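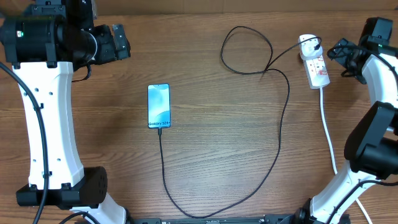 The arms on the returns bench

Most of you will have walked past the new station at the far end of the Plonell returns room by now, and a few of you have asked me what it means for the rest of us. I said I'd write something once I had sat through a briefing. I have now sat through two, and I am not much the wiser.

The claim is simple enough. Phones and chargers come back from shops in boxes, someone plugs each phone in, checks that it takes a charge, unplugs it, coils the lead and passes it along. Two arms fixed to a table are supposed to take over the plugging, unplugging and tidying. The people on the bench would then be "freed up" for grading, a phrase that appeared six times in the slides from Gumix, who are supplying the software. Grading is the part where you look at the scratches and decide what the thing is worth. It is harder on the eyes, and at the moment it is paid on the same band as plugging in.

Hanna Szewczyk has been on returns longer than anyone and spends part of each shift at the station, showing the arms how it's done. Her view is that the phone is the easy bit. A phone is flat and stays where you put it. "The lead is never the same shape twice," she told me. "I pull it straight without thinking. They have to think about it." She gets through a phone in 20 seconds. The arms, on the morning I stood there, were taking well over a minute when they managed it, and she reset the table by hand when they didn't. That resetting is work too, and it isn't in anybody's job description yet.

Musyoka Magesa from the project side was fair about this when I put it to him. He says speed will come, and that the arms don't need to beat Hanna if they can run through the evening with one person keeping an eye on four tables. I asked who that person would be and on what rate. He said that was a question for Malinowski, the consultants doing the staffing plan. Malinowski's reply to my email was that the plan depends on the results of the trial. So round we go.

Some things I would like in writing before the second table arrives in June:

Time spent training or resetting the arms counts as time worked at full rate and doesn't come off anyone's bench figures.

Anyone moved to grading gets proper training, a break from the screen and a look at the pay band.

If evening cover goes down to one person, we hear about it before the rota goes up.

To be fair, there are parts of the job I wouldn't miss. Hanna's wrists are sore by the end of a long run of plugging in, and hers aren't the only ones. If a machine takes that off her and she keeps her hours, good. I've just heard that promise before, when the Fliltik label printers came in, and the packing team lost its Sunday shift the same season.

If you're rostered onto the station, keep a note of how long you spend putting things right, and drop it in the tray by the lockers with your name on it.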